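Rillalano keeper out for Tanui match??

gdl_377
Club says Karabulut is out with the ankle. Two weeks min. So who starts in goal, Gallardo or the kid?

northend772
Gallardo. Not even close. 20 saves in her last outing, did everyone forget

Mateja G
Kid's quicker off her line tho. Gallardo gets caught on crosses every time, Dralthorpe scored twice that way in August
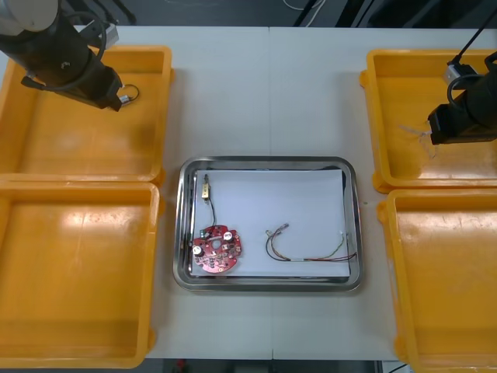

Four bins, three clear

northend772
Twice in one game, in a downpour. Come on. And the kid has what, one cup appearence?

jumby_fan
Coach said 2nd April he'd pick on training. So its open. Also only 400 away tickets for Tanui, anyone got a spare?

gdl_377
No spares here, sorry. Sold out in minutes I heard

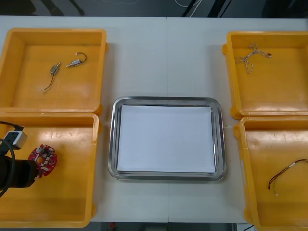 Back line worries me more than the keeper. Ndung'u has played them in the same flat four all season and Tanui run right through the middle. Thats where the goals come from. Nobody steps into it.

Mateja G
Fair but that's on midfield. Drop someone deeper, problem gone

northend772
Disagree, they tried that and couldnt get out of their own half. Start Gallardo, keep the shape

jumby_fan
Still after a ticket btw. Will pay face value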